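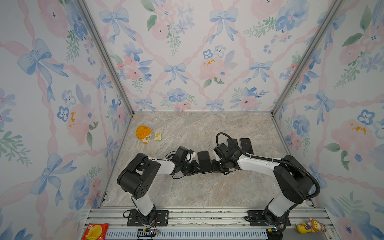 How long does one of your cards take?

Most take me 40 minutes, if I leave the ink pads alone and don't start over on the sentiment (I always start over on the sentiment!).

The owner of the Skeserico card shop laughs when she tells me this, and pours us both more tea. She ran the October challenge, fall leaves plus one strip of ribbon, and 87 cards came in. "I read every note people tucked in with them," she says, "and I cried over four."
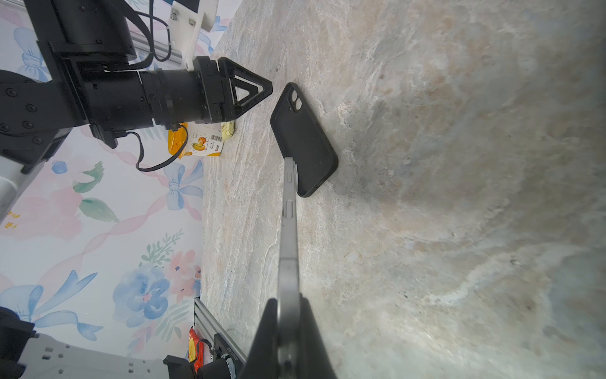
Phone on a marbled stone tabletop.

Her next theme is snowflakes on kraft paper. "Use up your scraps, please, I'm begging you!"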